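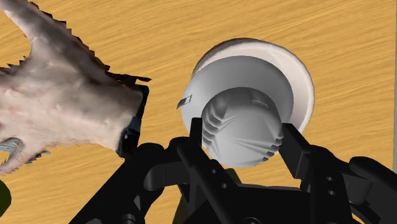 *White dish, wood tabletop.*

# Brostero Buttered Popcorn Reed Diffuser

Item 971 | Made by Pranell | In stock, ships from our Akl warehouse

The Brostero is a reed diffuser that smells like a movie theater lobby. The oil has warm butter and salt up front, then toasted corn, with a faint sweetness once it has been open for a day or so. There is no flame and nothing to plug in. You open the bottle, put the reeds in, and leave it on a shelf.

Pranell first sold this scent as a gift item in April, packed in a striped carton. People kept asking for refills, so it is now part of the regular line and the carton is plain.

## What you get

- One glass bottle of fragrance oil with a cork stopper
- Eight rattan reeds
- One screw-on collar
- A folded card with setup directions

The refill is sold separately and comes with a fresh set of reeds. Old reeds can't be rinsed and used again.

## How strong is it?

Medium with all the reeds in. In a bedroom or a small den you will notice it as you walk in. In an open living room you will mostly get it within a few steps of the bottle. For a bathroom or an office, start with three reeds and add more the next day if you want to.

The butter note is heavier than in Pranell's kettle corn spray. If you tried the spray and thought it was mostly sugar, this is saltier. If you thought the spray was already too much, skip this one.

A full bottle with eight reeds lasts 34 days in our own test at room temperature. Fewer reeds will stretch that out. A sunny window or a heating vent will shorten it.

## Setup

1. Set the bottle on a flat, level spot, over a sink if you tend to spill.
2. Unscrew the collar, pull the cork, and screw the collar back on.
3. Put the reeds in and leave them for an hour.
4. Flip the reeds so the oiled ends point up. Wipe any drips off the bottle with a dry paper towel.

Flip them again once a week. Each flip gives you a stronger day or so and then it settles. Keep the cork if you plan to travel or move — the collar alone will not hold the oil in.

## Where to put it

The oil will mark painted, varnished, and waxed surfaces if it sits. Put a saucer, coaster, or tray under the bottle. It will also cloud some clear plastics, so use glass, metal, or glazed ceramic.

Keep it out of reach of kids and pets. It smells like food and it is not food. Dogs in particular seem interested, and the bottle is easy to knock off a low table. Do not light the reeds, and do not pour the oil into a wax warmer or humidifier.

## Scents in the same series

**Buttered Popcorn** — this one.

**Diner Pancake** — batter and maple, lighter than the popcorn.

**Dill Pickle** — vinegar and dill with very little sweetness. It is the strongest of the series, and we suggest using only half the reeds.

**Cinnamon Pretzel** — fall and winter only.

The bottles and collars are the same across the series, so any refill fits. Wash the bottle with dish soap and let it dry completely before you change scents. Popcorn over leftover pickle is not a mix we recommend.

## Questions we get

**Does it make the room smell greasy?**
Some buyers say yes for the first evening. The butter comes on fast in a new bottle and drops back by the second day. Starting with fewer reeds helps.

**Will it get into fabric?**
Curtains and upholstery within a foot or two may pick up a little. It airs out. Don't let the reeds touch cloth.

**Can I use my own reeds?**
Yes, if they are rattan and thin enough for the collar. Bamboo skewers don't draw the oil well.

**Is it made with real butter or corn?**
No. There are no food ingredients in the oil. The full ingredient list is on the bottom of the carton.

**Can it be gift wrapped?**
Yes. Choose gift wrap in the cart. We use plain brown paper, and the packing slip leaves off the price.

## Shipping and returns

Orders leave Akl within 2 business days and go out by Fleteck ground. The oil can't travel by air, so there is no overnight option, and we can't ship it outside the lower 48 states. Fleteck sends tracking by email once the box is scanned.

Unopened diffusers and refills can be returned for a full refund. Once the cork is out we can't take one back, but if the bottle leaked or broke on the way, send us a photo of the box and the bottle and we will replace it.

We had 398 bottles in the last delivery from Pranell. If the button above the price says "Notify me," that batch is gone, and you can leave an email address to hear about the next one.

Page updated 01/10/2026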